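About Somuvis

Somuvis prepares and packs refill goods for shops, clinics and offices from a single site in Bredcombe. Our customers send us bulk product and empty containers. We fill, label, check and box them, and we send them out again under the customer's own name. We also run a returns service, in which used containers come back to us to be sorted and put into use a second time.

The company began as the packing department of Femalwood, a household goods wholesaler. When Femalwood gave up its own warehouse, the packing staff and the lease were taken over by a new company under Seung-woo Yoon, who had managed the department and who remains our managing director. Most of the original staff stayed on. Several of them are still with us and now lead teams.

We employ 100 people. The majority work on the packing floor, and the others work in planning, customer service, maintenance and the handling group, which is described further down this page.

What we do

A typical order is small. Large packing companies are set up for long runs of one product, and they do that well. Our work consists of short runs that change often. At present we hold packing instructions for 1156 product and container combinations. Many of these are packed only a few times a year.

Short runs are difficult to automate by the usual methods. A fixed machine that fills and caps one bottle must be adjusted before it can handle another, and the adjustment may take longer than the order itself. For this reason most of our packing has been done by hand, at benches, by people who know the products well. Lids are fitted by hand. Mixed sets are put together by hand. Returned containers are picked up, turned over, looked at and placed in the correct crate by hand.

This work is skilled, and it is also repetitive. Our staff told us so in plain terms in the first workplace survey we carried out. The tasks named most often were lid fitting, sorting of returned jars, and the loading of crates below waist height. The survey led to the automation program that has shaped the company ever since.

Automation at Somuvis

The program started with simple equipment. Lift tables were installed so that crates no longer had to be filled from floor level. A conveyor replaced the carts that had been pushed between the benches and the shipping door. Label printing was connected to the order system, and the handwritten job cards were withdrawn.

The second stage concerned robot arms. A robot arm can be moved from one task to another more easily than a fixed machine, but it must first have some means of learning each task. Writing out every movement for every jar, lid and tray in our catalog would not be practical. We therefore chose a method in which the task is demonstrated by a person. The person carries out the work with hand-held grippers, the grippers record how it was done, and the recordings are used to train the system that controls the arm.

The method suits a company of our kind. The knowledge of how a lid sits on its thread, or how firmly a thin jar may be held, belongs to the people who do the packing. It does not have to be translated into a specification by somebody who has never done the job. 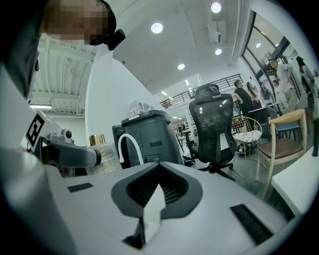

Hand-held grippers in use near a glass jar with a gold lid.

Demonstrations are planned by the handling group under Seon-mi Noh. The group decides which task is to be recorded, prepares the objects, and agrees with the floor supervisors which members of staff will take part and when. Operators work in short sessions and change over regularly. A session is treated as ordinary working time and is paid at the operator's normal rate, with a supplement for those who have completed the demonstrator's course.

To date the group has recorded 475 hours of demonstrations. Recordings are reviewed before they are used. Those in which an object was dropped or set down in the wrong position are kept in a separate set, as they have proved useful when the behavior of an arm has to be checked.

Not every task is suitable. Soft pouches remain difficult, and so do nested trays that cling to each other. Where an arm cannot do a job to the standard the customer has agreed with us, the job stays at the bench. The decision is made by the floor supervisor and the handling group together, and it is reviewed when the equipment or the packing instruction changes.

What has changed for our staff

When the program was announced, the first question from the floor was whether jobs would be lost. The company gave a written undertaking that no member of the permanent staff would be dismissed as a result of automation. The undertaking was renewed last November and is posted on the notice board beside the staff entrance.

The work itself has changed a good deal. Fewer people now spend a full shift on lid fitting. A packer's shift is divided between bench work, the supervision of an arm, and checking. Some staff have welcomed this. Others preferred the steady rhythm of a single task, and for them the change was less welcome. We have kept a number of bench positions that do not include supervision of equipment, and any packer may apply for one.

New positions have also been created. There are now cell attendants, who start, stop and clear the arms; demonstrators, who record tasks; and reviewers, who go through the recordings. All of these positions were offered within the company before they were advertised elsewhere. Bok-nam Ha, our lead reviewer, came from the returns bench, where she had sorted containers for many years. Her written guide to chipped rims and worn threads is used by reviewers and by the inspectors at the outgoing check.

Pay was revised at the same time. Under the earlier scheme, packers received a bonus for the number of units finished. That scheme could not be applied fairly once part of the work was done by machines, and it was replaced by a higher basic rate. The change was negotiated with the staff representatives over almost 2 years, and it required more than one vote before it was accepted.

We do not wish to present the program as finished or free of trouble. Noise from the conveyor was underestimated and had to be reduced after complaints. The first shift plan for cell attendants left too little time for breaks. In the early months, attendants were asked to look after too many arms at once, and the number was lowered at their request. These matters were raised through the staff forum, and the forum's minutes are open to all employees.

Training

Every new member of staff begins at the bench, including those hired for technical positions. Engineers and planners pack alongside the floor teams before they take up their own duties. Magdy Ragab, who is responsible for training, introduced this rule, and it has been kept without exception.

The demonstrator's course covers the following subjects:

Holding and opening the grippers without strain to the wrist
Setting out objects for a recorded task
Working at an even pace
Starting and ending a recording
Recognizing a faulty recording
Care and cleaning of the equipment

The course is open to all staff who have completed their trial period. No technical background is expected. Participants who decide that the work does not suit them return to their previous position on the same terms.

The attendant's course is longer and ends with a practical assessment. It includes safe entry to a robot cell, the clearing of jams, and the handover of a cell at the end of a shift.

Privacy and recordings

Recordings made for training purposes are used for that purpose only. They are not used to measure the speed or conduct of individual employees, and supervisors have no access to them for assessment. Participation is voluntary. A member of staff may withdraw at any time and may ask for earlier recordings to be removed.

Visitors are told at reception when recordings are being made and in which part of the building.

Safety

Darcy Halliday is responsible for health and safety on the site. Each arm is assessed before it enters service and again whenever it is moved to a new task. An employee who considers a cell unsafe may stop it without first asking for permission, and no reason needs to be entered until the cell has been made safe.

Strain injuries are reviewed every quarter with the staff representatives. The review covers bench work and demonstration work alike, as holding a gripper for long periods places its own load on the hand and forearm.

Working with customers

Customers are informed which parts of their order are packed by hand and which by machine. The outgoing check is carried out by a person in both cases. Our longest-standing customer, the refill chain Sun, asked for samples packed by each method before agreeing to the change, and we now offer the same comparison to any customer on request.

We also accept trial orders for containers that we have not handled before. The customer sends a small quantity, the handling group examines it, and a written answer is given stating whether the work will be done at the bench, by an arm, or by both.

Visits and careers

Group visits from schools, colleges and other companies are welcome by appointment. Visits begin at 10 a.m. and include time on the packing floor and a talk with members of the handling group. Closed shoes must be worn.

Open positions are listed on our careers page. Applications for bench positions are accepted throughout the year, and applicants may ask to spend a morning on the floor before deciding whether to apply. Questions about visits, trial orders or employment may be sent through the contact form or left with reception in Bredcombe during office hours.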